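Forum > Research methods > Collecting social media data

Topic: Hashtags or keywords for a local election?

mokonfan79
30/03/2022
I'm pulling posts on the Skulevwood mayoral race with Mokon. Right now I search on 30 hashtags. Should I add plain keywords too, or does that only bring in noise?

tallyroom
Add them. Most people posting about a local race never use a hashtag. You're sampling campaign staff and a few regulars.

haberkorn_b
Disagree. One candidate's last name is also a street and a bakery. I tried it on the last council race and threw out half the posts by hand.

tallyroom
So pair the name with a second word, like "mayor" or "vote". Mokon allows that.

haberkorn_b
It does, but then you lose every reply that only uses the name. That's a different bias - still a bias.

mokonfan79
What if I keep both sets and report them separately? The debate is in July, so I can still change the setup.

woteo_user
I'd do that. My order would be:

1. Freeze the hashtag list and write down the day you froze it.

2. Run the keyword set next to it for a week and read 2,000 posts yourself. I did mine at the kitchen table over two evenings.

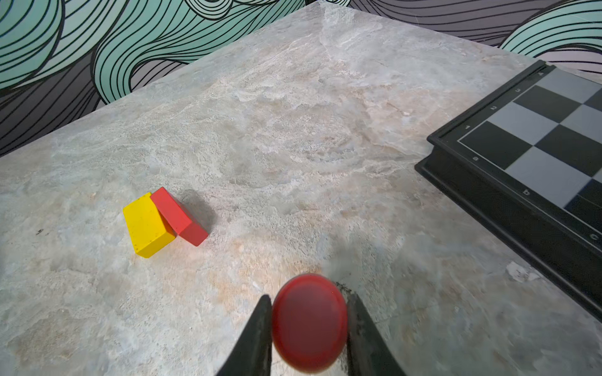 3. Drop any keyword where most hits are off topic. Keep the dropped ones in an appendix.

4. Don't add terms after the debate without labeling them as a second set.

haberkorn_b
Fine with step 4. I still wouldn't merge the 2 sets in one chart.

mokonfan79
OK, separate charts. Does Woteo export reply threads?

woteo_user
Only on the paid plan.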